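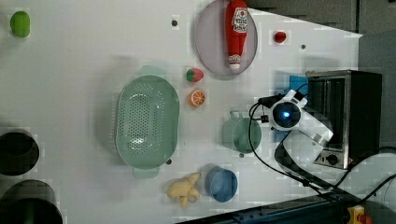
Skustari, January

Zurano Student Robotics Club
Kitchen Table Setup Guide, Section 3: Laying out the table and first run

Read section 2 first if the arm isn't homed. This part is for whoever has the table for the session. Takes 22 minutes if the bins are sorted, longer if not. Questions to Feven Worku, she's in until 6 p.m. on Sunday.

3.1 Before you touch anything

1. Find the E-stop. Yellow housing, orange-red button, down by the arm base. Press it. Leave it pressed for all of 3.2.

2. Clear your stuff off. Phones, drinks, keys. Backpacks under the bench, not next to the rail.

3. Look at the cables. The arm cable hangs in a loop off the front joint and it moves when the arm moves. Slack is fine. Kinks are not. If it's wrapped around the upper link, stop and go back to section 2.

4. Wipe the tabletop. Dry cloth only.

CAUTION: Never lay out objects with the arm live. Blue-white light on the joint means treat it as live, whatever the screen says.

3.2 Laying out the objects

Go big to small. Way easier than shuffling the colander around fruit.

1. Toaster oven. Stays behind the arm, glass door facing left. Don't turn it back to face the front, the Jellon script expects it sideways. Not plugged in, ever.

2. Colander (the long green one). Left half of the table, long side running away from you. One tab handle at the far end, one at the near end. Leave hand room all round it.

3. Round plate. Far side, middle. Ketchup bottle lying down on it, right half, cap toward you. Not standing up. Standing it falls over on the first bump and then you get to redo the whole layout.

4. Green pot. Right of center, next to the arm. Open side up, a bit of tilt is ok.

5. Blue cup. Near side of the pot and slightly left. Opening up.

6. Bananas go just left of the cup. Strawberry and orange half go right of the colander, far end, strawberry behind the orange. Orange cut face up.

7. Loose pieces. Dark red fruit to the right of the plate by itself. Bright green oblong one in the far left corner, well away from everything. It's the long reach test, so don't be nice and move it closer.

Note: the small dark dots on the table stay where they are. Don't peel them, don't cover them if you can help it.

Note: the layout doesn't have to match to the millimeter. The Tesfamariam task list uses a new layout every 14 runs anyway. What matters is that pieces aren't touching unless the list says so.

3.3 Check the reach

1. Everybody behind the tape line. Say "clear" out loud and wait for an answer.

2. Release the E-stop (twist, dont pull).

3. Load the table profile in Jellon. Set speed to 300. The default is 400 and thats too fast for a first pass.

4. Run REACH CHECK. The arm should hover over each object without touching it. One hand on the E-stop the entire time. Yes the entire time.

5. Watch the cable over the pot. That's where it drapes. If it drags the pot, stop, re-clip the cable at the rail, start again from step 1.

6. If the hover point is off to one side for every object, it's the camera calibration. If it's off for one object only, somebody bumped that object. Fix that one and rerun.

CAUTION: If you have to reach in, E-stop first. Even for one strawberry.

3.4 First task run

1. Pick a task from the list. New people start with strawberry to colander. Then orange. Leave the ketchup bottle for later, it's long and it rolls in the grip.

2. Type the task name exactly as it's printed. Lower case, no period at the end.

3. Press START. Let it finish, good or bad. Don't help it.

4. Mark the result on the sheet: done, dropped, missed, or stopped. If you write stopped, write who stopped it and what for.

5. E-stop in. Reset the object by hand. E-stop out. Next run.

Note: a drop counts as dropped even if it lands in the colander after a bounce. We've had this argument.

3.5 Common problems

Gripper closes on nothing. Usually the piece has slid. Reset and rerun once. Twice in a row, recalibrate.

Arm stops halfway with no message. Check the connector block under the gripper attachment. Push it in till it clicks.

Colander slides when the arm lets go. Put a square of the grip mat under it, drawer 2.

Jellon can't find the table profile. You're logged in as guest. Log out, log in with the club account.

3.6 When you're done

1. Park the arm, E-stop in, power off. In that order.

2. Fruit back in the fruit bin, dishes in the other bin.

3. Sheet goes in the binder. Sign it.

Next: Section 4, Recording runs and naming files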